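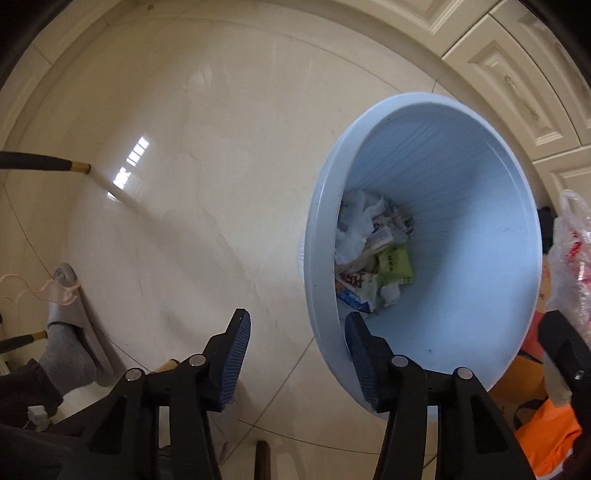 Monday, trash set, morning notes

Started on the kitchen trash examples with Felicja. The target for the Drivavico set is 300 demos, and we want 125 of them to be bin work, so I took the bin first. A light blue wastebasket on glossy tile with tissues and wrappers in the bottom – fun until you try to get hold of it! The rim is thick and rolled, and I kept coming in too steep.

What I settled on is one finger on either side of the rim, pads square to the wall, then a slow squeeze. 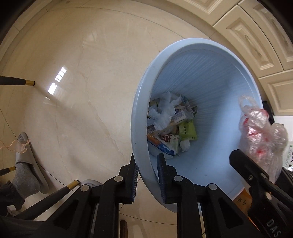

I like that grip a lot more than pinching the rim from above (Bogdan disagrees, we'll argue about it at lunch). If we mix both styles without tagging them, the model will average them into mush, so I'm writing "side" or "top" in the log for every take. Please do the same, Teodor!

Table work next. Crumpled bags and small wrappers on the patterned cloth, two grippers going, one item per jaw. Thin plastic is a pain – go for the knot if there is one, and pause for 2 seconds before lifting. Iwona wants the item order shuffled between takes, too.

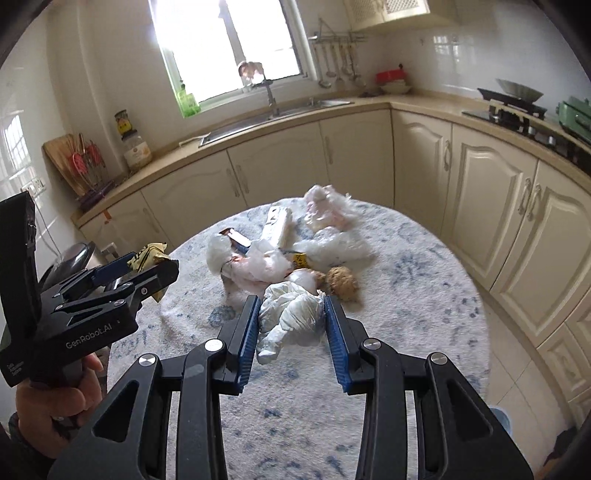 Do we keep the takes where the first grab misses?

Keep them if you recover and finish the pickup in the same take. Mark them "retry" in the log and Maja will sort them into their own folder. Toss anything where you gave up halfway.

Still to do: more bin takes after lunch, and ask Iwona about spare pads.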